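Trulldale Shared Workshop
12/21/22

1/ The Trulldale Shared Workshop is pleased to report on the kitchen arm, the build our members have carried on since January. This thread covers the present state of the work, the faults still open, and the plan for the bench in the new year.

2/ For those new to this account: the aim is a single arm that can pick up light household objects at a kitchen counter and set them down where it is told. It is a members' build. The design files will be released once the wrist is settled.

3/ The team is Yamila Valdebenito (mechanical), Sigita Krūmiņa (control software) and Mirta Godoy (wiring and power). Oriana Villalba keeps the test log. All four work on the project in their own time.

4/ The arm is in its third version. The first used printed gears throughout and wore out at the shoulder. The second had too much play at the elbow for any pick smaller than a fist. The third uses belt reduction at the shoulder and elbow, with Rokoline servos in the wrist.

5/ The belts have held their tension well. Members who wish to copy the design should note that the idler must be set before the upper cover goes on. We had to remove the cover four times before this was written into the build notes.

6/ Testing takes place at a counter fitted out like an ordinary kitchen. A bare table gave us good results that did not carry over. Shiny surfaces, tall objects and tight gaps all affect how the arm must approach, and the software has to be tested against them. 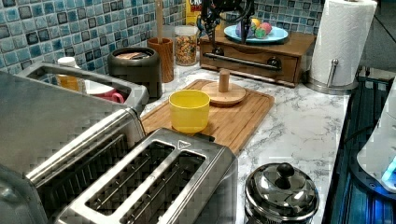

7/ The current task is toy fruit on a plate. The pieces are light and smooth, and they roll when touched on the side. The arm must come down from above, close slowly, and lift before it turns. A pick counts only if the other pieces remain on the plate.

8/ As of this report the log holds 1,208 attempts with the third version. Of these, 429 are marked as failed. Ms. Villalba has sorted the failures by cause, and the largest group is contact with a neighboring piece during the approach.

9/ The second largest group is slipping after the lift. Ms. Godoy traced part of this to a voltage drop when the shoulder and the gripper move together. Thicker supply wire has been fitted and the gripper now has its own fuse. The slips have become less frequent, and we will publish the revised count when the log is long enough to support one.

10/ Bright metal remains a difficulty for the depth readings. Ms. Krūmiņa has added a filter that discards readings which jump between one pass and the next. It works well at low speed. At full speed it discards too much, and the arm pauses to wait for good data. A better method is being sought, and suggestions are welcome in the replies.

11/ Cable routing has been revised. The cables must have slack at the wrist but must not hang low enough to catch on anything below. The present arrangement uses two clips on the forearm and a loop at the elbow. Please do not move the clips. Their positions are marked with paint.

12/ On cost: the workshop set aside $3,000 for the build, and $200 remains. That sum is reserved for spare belts and one replacement servo. Requests for a second gripper cannot be met from the present budget.

13/ Our thanks go to Barros, the metal shop next door, for cutting the base plate, and to Trinidad Iturra, who checked the emergency stop circuit and asked for two changes. Both have been made. The stop now cuts power to every joint, and the arm must be supported by hand or parked before it is pressed in a drill.

14/ Members are reminded of the bench rules. Only persons who have completed the safety session may power the arm. Long sleeves must be fastened. Motion limits are not to be raised without a note in the log, signed and with the old values recorded.

15/ The software is named Terum, after the folder in which it began. The next version will let the operator choose a piece by pointing to it on the screen. At present each target is entered by hand, a slow process and a source of typing errors.

16/ In January the arm will be off for one week while the wrist bearings are changed. Members who have booked bench time in that period will be contacted about a new slot. Questions about the belts should go to Ms. Valdebenito, and questions about Terum to Ms. Krūmiņa.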